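Chapter 4
Keeping a Car in Good Order: The Service Habit

Most of us learn to drive long before we learn to look after what we drive. Damir Jurić, who taught the evening course at Didholm from which this book grew, liked to begin by asking his students when they had last opened the hood, and he would wait quite a while for an answer. If you would have stayed silent too, please don't feel bad - you are in very good company, and this chapter was written with you in mind.

We will spend the next few pages on the small, regular jobs that keep a car running well between visits to the shop. None of them calls for special training. A few call for a rag, a flashlight and a bit of patience, and one or two are best done with a friend standing by to press the brake pedal while you walk to the back of the car and check the lights.

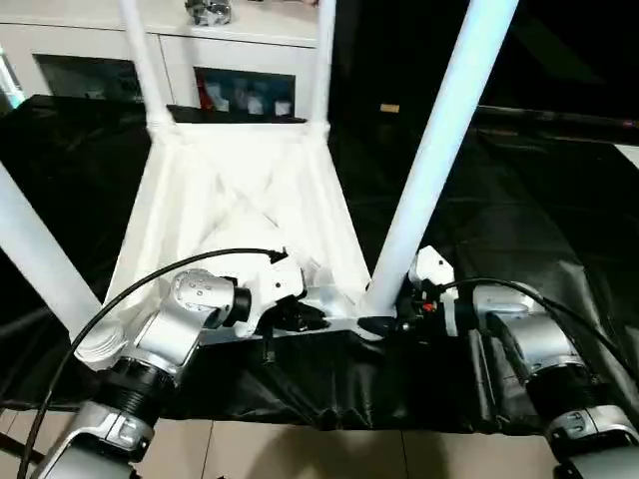
4.1 Why the owner's manual comes first

Every car leaves the factory with a service schedule, and yet I have met people who kept the same car for years without once unfolding it. The schedule tells you which fluids the car uses, how often they should be changed, and what pressure the tires like when they are cold. Our sample car in this book, the Petek, has its oil checked every 3000 miles, and its tires are set at 40 pounds per square inch when fully loaded. Your own car will almost certainly differ, so do copy your own numbers onto a card and keep it in the glove box, where you can find it in the rain.

You will also want a logbook. It can be as plain as you please - mine is a school notebook with a coffee ring on the cover - as long as you write down the mileage, the job and the name of the shop.
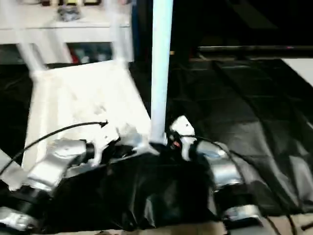

Vlasta Lazarević, whose repair notes appear throughout Part 2, kept such a book for her old Trultero, and by the time she sold it she had filled 86 pages. The buyer read it at her kitchen table from cover to cover, and I believe he enjoyed it more than the test drive.

Before you go on to section 4.2, take your manual out to the car and find the dipstick, the coolant tank and the washer fluid cap. Leave everything closed for now, and let the engine cool completely if you have been driving. We will open them one at a time, starting with the oil.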